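2019-01-06

Kitchen day, finally! I have been putting it off since we got back, and this morning I made a pot of tea, put the radio on and decided the counter was going to get sorted before lunch or not at all. Lunch ended up being toast at 2:30, so draw your own conclusions.

Containers are the whole trouble. I love a container. Gingham-lid jars, the square one with the black lid, the little one with the teal rim that I bought at Kemcombe in July and have used for precisely one batch of soup (leek, too salty). They all end up along the back wall and then I can't find the cutlery drainer.
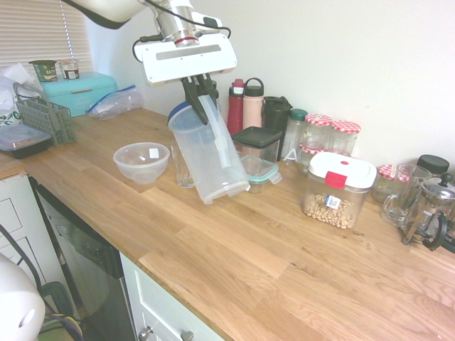

Tín Triệu wrote back to my last entry that jars should live in a cupboard, full stop, and that anything left on a counter in our kind of kitchen gets greasy inside a month. Fair enough, but I forget food I can't see! There was a bag of lentils in my old flat that moved house with me twice. So the jars stay out, and I'll wipe the lids when I do the stove.

Water bottles are another matter. Red one, pale pink one, the dark shaker – why do I keep them all lined up like that when I only ever grab the pink? I did think about giving the shaker away. Then I thought about the gym membership and felt guilty and left it.

The bread box has become a shelf, too. Two little tubs up on top, the zip bag lying next to it, and I've stopped noticing. I wrote "BREAD BOX TOP" on my list in capitals and underlined it.

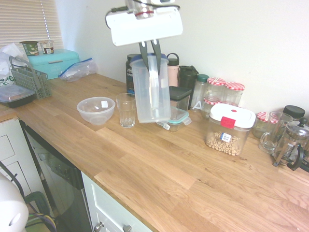

The pitcher question

I want the pitcher near the sink and the mixing bowl put away, because that bowl takes up more room than anything else I own. The drinking glass can stay out. I've been eyeing a Bustilar wall rack, 70 wide and 540 with the hooks, and that's a lot of money for somewhere to hang a bowl. The Jurkell one is cheaper but it's ugly, sorry.

I like the counter itself so much, all those strips of wood and the few dark knots. It seems silly to cover it up with stuff. 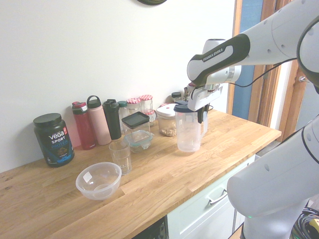 Do I need to oil it again already? Not before spring, going by the leaflet, as long as spills get wiped up the same day.

Tomorrow the drawers. I'm dreading the one with the lids.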